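Blurry outline print and green smudge on a white textured cylinder
4 min read

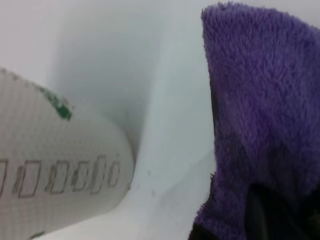
What takes rubbed-off green ink or paint off a white textured surface without killing the printing next to it?

Start with plain water and a drop of dish soap on a cotton swab, and go to solvent only after a test on a spot with no print. Solvent strong enough to lift the smudge will usually lift thin outline lettering too.

rosow_bench wrote:
I'd skip soap if there is any chance the wall is paper or board. A crosshatched surface can be a coating over cardboard, and water gets in at the rim first. Use a dry white vinyl eraser, light strokes, following the weave and not crossing it.

Detlef Lenz wrote:
Disagree on the eraser. On a fine grid texture the high points polish before the low points come clean, and you get a shiny patch that is more visible than the smudge. I ruined a storage tube that way in August. Barely damp microfiber, one pass, turn the cloth, repeat.

rosow_bench wrote:
Your tube was vinyl-coated. Mine were bare board. Different problem.

Detlef Lenz wrote:
Then the first step is finding out which one it is. Put a small drop of water on an unprinted area and wait 52 seconds. If it beads, it's coated. If it darkens, put the cloth away.

kravets42 wrote:
The ragged edges on the green patch look like scraped paint to me. If so, soap does nothing. Isopropyl at low strength softens some acrylics, but I would stay well clear of the characters. Those lines are thin and already blurry.

prunuvano wrote:
Can anyone read the characters? I get outlined block shapes and then a small rounded one near the end, 0 or C. If it's a part number it might settle the material question.

kravets42 wrote:
No. I wouldn't guess from that. The curve distorts them and they could be letters or numerals.

Detlef Lenz wrote:
Agreed. Try raking light before cleaning anything – a flashlight held almost flat to the surface. Faint ink sometimes separates from the texture that way. Copy down whatever you get, in pencil, before a cloth goes near it.

cilen_m wrote:
There's a faint gray-green band along the rim as well, running off from the smudge. Has anyone considered that it's the same color transferring from a cap or a neighboring item? I had a batch of white tubes packed against painted sleeves and 19 of them came out with bands like that. Cleaning was pointless until the sleeves were gone.

rosow_bench wrote:
Plausible, but the band could also be part of the original finish. It follows the curve of the edge. The print is a dark gray-green too.

cilen_m wrote:
Fair. Test at the far end of the band, then, and leave the rest alone until you know.

kravets42 wrote:
For grit, if anyone insists on abrasives: 2000 paper, used wet, on coated surfaces only. I wouldn't do it over texture.

Detlef Lenz wrote:
I wouldn't do it at all. Sanding a crosshatch removes the crosshatch.

prunuvano wrote:
Going with the water drop test on a blank area first. If it beads I'll try the microfiber on the lower green mark and keep off the row of print.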